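Bench rules for small arms: is anyone's written standard worth following?
Forum > Automation > Rules, standards and good practice
6 replies

piret.vanags
Posted 9:14 AM

We've been handed a two-page "good practice sheet" for tabletop arms from Vorkeo, and Mirkgate wants it signed before we go on with plate handling. I've read it three times. Half of it is fine and the other half reads like somebody cut it out of a sheet for welding cells. My notes, in their order. Tell me where I'm wrong.

1. "All cabling shall be secured along the arm." Secured how? At what spacing? An arm with a bracket on the wrist needs slack or it'll pull its own connector out at full reach. Ours goes up off the bracket in a big loop and back behind the arm, and there's a thin wire loop hanging under the wrist as well. By the letter of the sheet both of those fail. 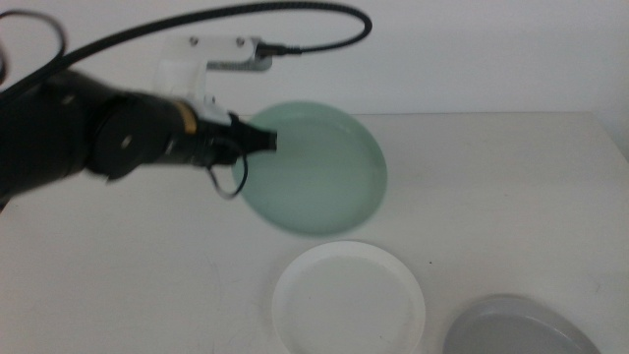
2. "The work surface shall be clear of all items not in use." We work with three plates. While the arm is at one, are the other two "in use"? I asked. The answer was "use judgment," so why have the rule?

3. "Speed shall be limited to 265 mm/s when persons are present." Present in the room? Within reach? No distance given, and no source for the number either.

4. "The gripper shall be inspected every 1000 cycles." Nothing on what you look for or what counts as a fail. Somebody will tick a box.

5. "The surface shall be clean." See 2.

vija_r
Posted 9:52 AM

I'd sign it and move on. Two pages is a gift. The Kalniņš one we had at my last job ran to 50 and not one operator got past the definitions.

Also I don't agree on 1. A hanging loop under a wrist is just the kind of thing a rule should catch. It goes over the plate, the arm comes down, the loop gets under the rim, and now you're lifting a plate by a wire. You don't need a spacing figure to see that. The big loop on top bothers me a lot less.

piret.vanags
Posted 10:05 AM

Fine, I'll give you the lower one. But then write "no loose wire below the wrist." That's a rule a person can check. "Secured along the arm" gets you zip ties every two inches and a torn connector by September.

shahla_soltani
Posted 10:31 AM

Number 3 would stop me from signing. A speed limit with no distance and no force figure isn't a safety rule, it's decoration. What matters is what happens if a hand is there: how hard it pushes, how fast it stops, whether there's a sharp edge on the tool. Your gripper has a squared-off tip. I'd want a risk assessment for that tool on that table, in writing, before anybody quotes me a speed. Ask Vorkeo for theirs. My bet is they don't have one.

On 2 I think you're being picky. It clearly means coffee cups and wrenches.

OnaOrg
Posted 11:40 AM

Not picky at all. I've had an auditor fail a bench over a spare part sitting exactly where the procedure said to leave it. If the wording is loose, you get whoever is auditing that morning.

And "clean" is worse. I look at tables from the wrist camera more than I look at them from my chair, and what counts as clean changes a lot when you do. 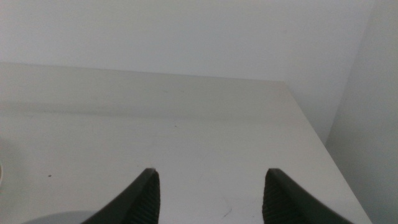 Little specks and scratches, soft shadows, a bit of rim poking in at the bottom. Do any of those matter? Depends what your software does with them. If it's picking by color, a speck is nothing. If it's looking for edges, a shadow might matter more than any amount of dirt, and there is no line on that sheet about lighting. So you can wipe the table 20 times a day, pass item 5 every time, and still have no idea whether you're fit to run.

What I'd accept is something like: run the empty-table check before the first plate goes down, save the result, don't start if it reports an object. It's a test. You can argue with the result of a test.

vija_r
Posted 12:02 PM

Now you've turned "clean" into a procedure with a log. Who reads the log? We had logs at Kellar. They went into a folder. I'd still rather have the short sheet and people who pay attention.

vaida_k
Posted 1:26 PM

People who pay attention on day one, sure. Day forty is what I'd write rules for.

Piret, for item 4, I'd ask for three lines under it: pad wear, play in the fingers, screws on the bracket. Put a pass/fail on each. I have no faith in the 1000 either (where do these round numbers come from?) but at least you'd find out after a couple of rounds if it's too long. Agree with Shahla on 3, don't sign until there's an assessment behind it.

And send your comments back in writing. If it's only said on a call, the next revision will come out with the same five items and a new logo.

piret.vanags
Posted 2:10 PM

Sent. Items 1, 2, 4 and 5 went back with replacement wording, and 3 went back with a request for the assessment. Ona, I used your empty-table check more or less word for word. Vija, no log, just the last result kept, so you can be half happy.

Mirkgate has already replied asking if we could "sign in the meantime." I said no.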